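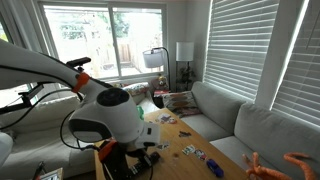
I've been teaching arms by remote control with the Zorkia hand controller since September, and I've grown very fond of it. My test job is tidying a coffee table, which sounds simple until you meet the cards. The blue toy car is a pleasure to pick up — a picture card lying flat on smooth wood is a whole afternoon!

By Rakiya Lawal | September

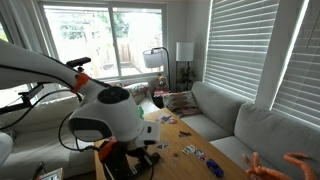

2 min read

The grip dial has 57 steps, and I'd happily trade half of them for a softer trigger (my thumb does complain after 6 or so runs, bless it). Still, the lag is small, and steering the wrist over the far cards feels natural within a morning. At $298 I'd buy it again, though do get the longer cable.

We use cookies to remember your settings. OK

© Gratwood Reviews | Contact | Back to top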